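Ticket 257: Sticky, cloudy arms on a pair of leather armchairs
Opened by: Marloes Geerts
Category: Furniture care, wood finish
Status: open, waiting on owner

Marloes Geerts wrote:

Hello! First of all, I love these chairs. I bought the pair from the Kadrić house clearance in February and I've been grinning at them ever since (dark leather, big fat cushions, and the most beautiful honey-brown wooden arms with a proper stripy grain). They're Ralari chairs according to the paper label underneath, though the label is half gone and I can't read the model.

The trouble is the arms. They're very shiny, which I like, but they feel tacky when you've been sitting there for a while, and the rounded tops have gone pale and milky. There are also long vertical streaks in the finish. I've wiped them with a damp cloth and it made no difference. Sleeves stick a bit! My jumper left fluff on one of them.

What I'd love is to get the milky look off and the stickiness gone without stripping the whole lot back to bare wood. Can it be done? I have time, patience and a cupboard full of rags.

Vilgot Lindholm replied:

Oh, lovely, one of these! It can very often be done. A few things to find out before you put anything on the wood:

What have you cleaned them with so far, apart from water?
Do you know if the last owner polished them, and with what?
Is the tackiness all over, or worse where hands and elbows rest?
Does a fingernail leave a mark in the finish? Try it low down where it won't show, and press gently.
Where do the chairs stand? Radiator, window, fireplace?

Please don't use vinegar, washing soda or any spray polish in the meantime.

Marloes Geerts wrote:

Right, I've been round both chairs with a torch (great fun, I found a hairgrip and a very old toffee).

Cleaned with: water, and once a drop of washing-up liquid. I've also used Gikulo furniture cream, one coat, the week they arrived. I'd forgotten that until I saw the tin.

Last owner: the lady at the clearance said her mother "did the arms every Saturday" and that there were several bottles of something under the sink. No names, sorry.

Tackiness: worse towards the top, where your hand goes. Lower down it's hardly sticky at all.

Fingernail: leaves a faint line near the top, and the line rubs out with my thumb! Lower down I can't make a mark.

Where they stand: one was a foot from the radiator until last week. Both are now on the far side of the room.

Vilgot Lindholm replied:

That toffee deserves its own ticket.

The fingernail test is the useful bit. A mark that rubs out again under your thumb points to soft stuff sitting on top of the finish: years of polish, your one coat of cream, and whatever comes off hands. The hard part lower down sounds like the proper finish underneath. So I'd start with the build-up and leave the varnish well alone for now.

The milky tops could be the same build-up, or they could be damp that's got into the finish, or wear. We'll know more once the top layer is thinner. The streaks I'm less sure of. If the finish was put on thickly it may have run while it was drying, years ago, and then cleaning won't shift them.

Round one:

1. Tuck an old towel between the leather and the wood on each side. The cleaner mustn't get on the leather.
2. Dust with a dry brush, and get right in where the wood meets the leather.
3. Put a little odourless white spirit on a soft cloth. The cloth should be barely damp. Window open, no candles, gloves on.
4. Try it low on the back of one arm first and wait 29 minutes. (I say 29 so that people set a timer. Half an hour always turns into an hour.) If the finish is still hard and the colour hasn't come away, carry on.
5. Work along the grain, one hand's length at a time, and turn to a clean bit of cloth often.
6. Stop after three passes, even if it's going well. Leave it overnight.
7. Lay the used cloths out flat outdoors to dry.

Tell us what colour comes off on the cloth. Grey-brown is grime and polish. If you get a clear honey colour and the wood turns dull, stop at once and shout.

Marloes Geerts wrote:

Round one done on the left chair, both arms!

Patch test was fine. The cloths came away a truly disgusting grey-brown, I was thrilled. I went through 6 rags. The first pass seemed to smear it about and I nearly lost heart, then on the second it began to come up cleaner and by the third my hand slid along the wood without catching.

This morning: tackiness is much better, I'd say nearly gone lower down and only a slight drag at the very top. The milky patch hasn't changed that I can see. Nor have the streaks. The grain looks wonderful though, really stripy with dark and gold in it.

One worry. A bit of cleaner got past the towel and onto the leather near the top. I blotted it straight away. There's no mark that I can find but should I do anything?

Sverre Wallin replied:

Hi Marloes, jumping in on the leather side. Blotting was right. Leave that spot alone for a couple of days, then look at it in daylight from low down. If it seems drier or duller than the leather next to it, a very thin wipe of a plain leather conditioner on the whole panel will even it up. Don't do only the spot or you'll get a ring.

For the right-hand chair, fold the towel double and tuck it further in. The bulge of the leather over the top of the arm is where everyone gets caught.

Vilgot Lindholm replied:

Grey-brown, hooray! Do the right chair the same way, same three passes, then let both sit for a few days with nobody's elbows on them.

The milky tops are round two, and we go slowly there. Once the slight drag has gone, buff with a soft dry cloth, folded into a small pad, pressing firmly along the grain. Keep your other hand flat on the arm lower down to steady it. A few minutes on each arm is plenty. Sometimes a haze is only dried residue and buffing brings it back. If it stays, report back before trying anything stronger. I've seen people go straight in with wire wool on a rounded end and go clean through the finish, and then it really is a refinishing job.

Marloes Geerts wrote:

Right chair done, same results, even dirtier cloths! Leather fine on both, thank you Sverre, I looked at it lying on the carpet with the torch and it's all one colour.

I'm leaving the milky tops for round two as instructed. I've put a tin of Kistetti wax in the cupboard for when you say so, and I promise the lid is still on. Would wax bring the cloudiness back if it went on too soon? And would you bother with the streaks at all? I've grown rather fond of them. They catch the lamp in the evening.

Vilgot Lindholm replied:

Keep that lid on! Wax over a haze tends to seal it in, and then you're cleaning it all off again. Streaks: if you like them, keep them. Flattening them means rubbing down the finish, with a real chance of an uneven patch, and your arms have a gorgeous deep gloss that I'd be sorry to see go.

Leaving the ticket open for round two. Add your notes on the tops whenever you're ready.

Attachment added 6/26/26

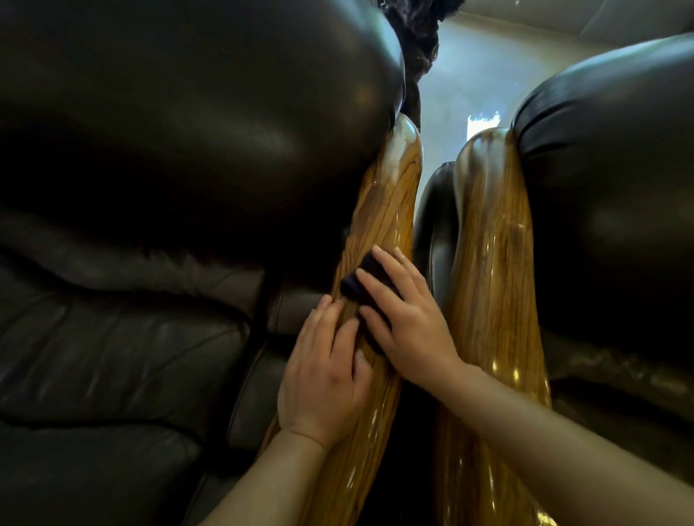

Roald Bråten: I had the same sticky arms on an old rocker and white spirit sorted most of it, but the cloudy ends took me several goes of dry buffing, with a good few days between each. Keep at it, Marloes, and don't let the cloth get damp at that stage. Mine went cloudier when I tried to hurry it with a wet one.

Contact the help desk | © Repair Shelf Helpdesk | Back to top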